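About us

Grondasora started with a simple observation: a robot can weld a car door all day without complaint and still be defeated by a wallet. We found this funny for a fortnight, and then we started a company.

What we do is gather examples. People who build learning systems need to show them thousands of small, dull, ordinary jobs done by a pair of robot arms, and somebody has to sit there and do the small, dull, ordinary jobs. We're the somebody. We work out of a former dairy in Clustulcombe, which has thick walls, good power and no phone signal to speak of, so concentration comes easily.

Each job is steered by one of our operators and recorded from several angles at once. We call one go an episode. A good operator gets through 20 in an hour on card holders, fewer on glassware, and after 4 o'clock we stop scheduling anything breakable.

We own more patterned cloth than a seaside guest house. Customers come to us for variety, and a robot that has only ever seen a plain grey bench tends to lose its head when it meets a fern. The wallpaper follows the same principle, although visitors assume it came with the building.
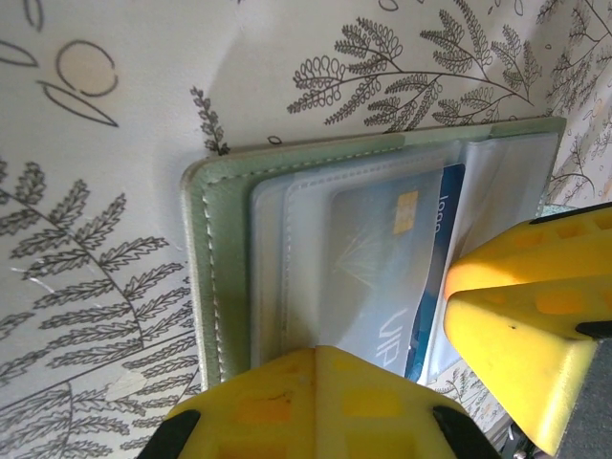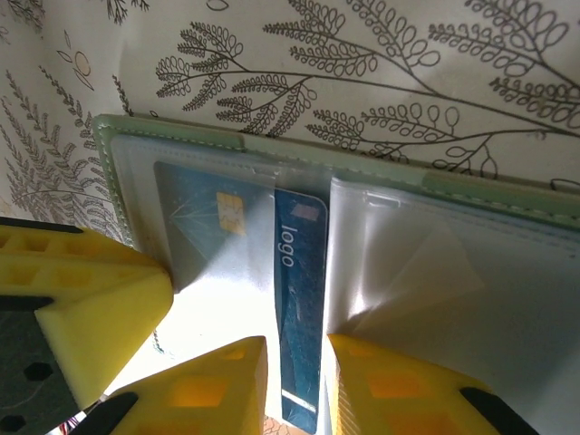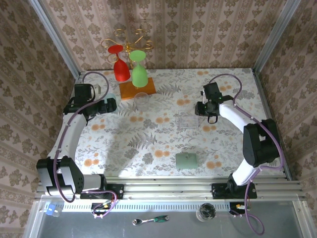
Photos: Grondasora, Clustulcombe. First two from cameras at the gripper, last one from the camera on the whole table.

Card holders are a favourite of ours. The plastic is clear, floppy and shiny, which makes it hard to see and hard to hold, and the cards are thin enough to vanish when viewed from the wrong side. Our first customer for them, Ullov, asked for 300 episodes and a range of starting positions. They've been back for more, so either we did it well or they've lost the files.

We keep the fumbles. A dropped card followed by a decent recovery is worth having, and we label it as such. What we throw out is anything where the operator sneezed, the lights changed or the wrong task name was typed in. Every episode is watched through by a second person before it leaves the building, usually with tea.

Our recording software is called Weerasinghe. It has had three complete rewrites and is now merely temperamental.

We take on new projects in most months, but February tends to fill up early. If you have an object that your robot can't cope with, post it to us. Please include a spare.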